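Last updated: April

Up too early. Kitchen, coffee, quick notes before work or I'll lose it all.

So the library talk. Drove over to Mendgate straight from work, no dinner, got there late and stood at the back by the coat rack. Talk was billed as "Water, Energy and Your Home." Fine, I thought. Hard water, pipes, maybe some chemistry. It was a sales pitch for the Numard. The Numard is a magnet collar. You clamp it on the pipe where the water comes in and it "reorganizes" the water so the scale won't stick. $943. For magnets.

I wrote down the claims as fast as I could. Water has memory. Water gets tired in city pipes. Scale is "a stress response." Then a slide with ice crystals on it, the pretty one had been played violin music and the ugly one had been yelled at. I've seen that slide before, must be years old by now. People nodded at it! Woman next to me took a picture of it with her phone.

What gets me is the room. I had it in my head it would be one kind of person. It wasn't. Guy with the raw milk bumper sticker, I parked next to him. The couple from my street who have the science is real sign in their yard. They both asked where to sign up. Same sign-up sheet, same pen. I've spent how many years arguing with my brother about whose side is worse on this stuff and there they were in one line together. Have to tell him. He'll say his side was only there for the cookies.

Put my hand up at the end. Asked had anyone run two identical houses, one with a real one and one with a dummy collar, and not told the owners which. The speaker said Korletey did "extensive trials" and I said great, where can I read them, and he said the findings were proprietary but he had testimonials. He had a binder. Actual binder, passed it around. Everybody in it said their water felt softer. One said her dog drank more.

I got a bit sharp after that. Not proud of it. Said something about how you could write a binder like that for a rabbit's foot. Got a laugh from maybe 3 people and the rest of them looked at me like I'd kicked somthing. Drove home going over it. The yard sign couple didn't say goodnight.

Thing is they're not dumb. They have white crud in the kettle and a water heater that died early, and somebody stood up in a nice shirt and took it seriously for an hour. When did I last do that? I'd have said vinegar and gone home.

Also there's a 30 day money back thing. Smart, actually. Who sees scale change in 30 days. You'd need a lot longer and you'd have to cut open a pipe.

Idea in the car: do it myself. Small and cheap. Same tap, same kettles, hardware store magnets on one side and painted steel slugs on the other, someone else does the labeling so I don't know. Weigh the kettles before and after. Wouldn't prove much about a whole house but it would be more than the binder has. Need a scale that reads small enough. Ask at the Paltwood school, the chemistry room might lend theirs over spring break if I sign for it. Need kettles from the same batch too. And write down BEFORE I start what counts as a difference, or I'll fudge it, I know me.

And what if the magnets win. Then I guess I print it. I'd hate it. I'd run it again first, which is exactly what I'd make fun of him for.

Found some old papers on it last night, in bed, way too late. Mixed bag. Some say a small effect in some setups, some say nothing, hardly any of them blinded. So I shouldnt have said "zero evidence" out loud. I said it with a lot of confidence too. Fix that if I write this up.

Late now. No lunch packed. Email the school, apologize to the neighbors (for the rabbit's foot, not the question), find out what the library charges for the room, if they charge.

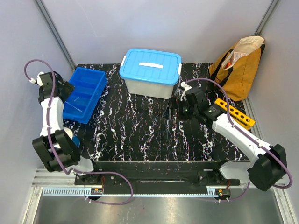

And buy vinegar, the kettle here is a disgrace.

Filed under: Notebook, Bad Science, Water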